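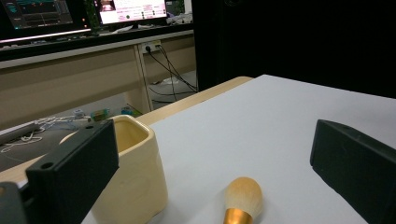
Bendbridge tidying trial, progress report for May

To: Valtteri Toivonen, Hakala

Your grant of 2000 has now met its first makeup brush. Spending stands at 415, most of it on containers, which seem to cost more the smaller they get.

The vanity set is the current job. We work on a white board laid over the wooden table, with the square cream cup as home base for small items. It holds its ground well and goes with everything, including the carpet.

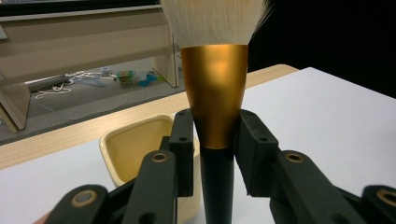
The large brush, upright, with the cream dish behind.

Brushes are slow going. The fluffy end gets all the attention, but the gold collar and the black handle are where the holding gets done. We have logged 238 attempts at the vanity set and written up nearly all of them. The Plisard sheet still has no box for "fell over again".

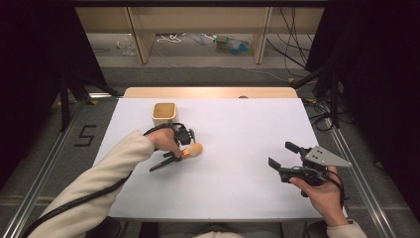
Small egg-shaped item with an orange band, cup close by.

Still to do: 8 items from the Sturnholm list, then the desk drawer - a subject we have avoided with some skill. We would like to keep the Thursday slot through the next period, and the second half of the payment whenever it suits you.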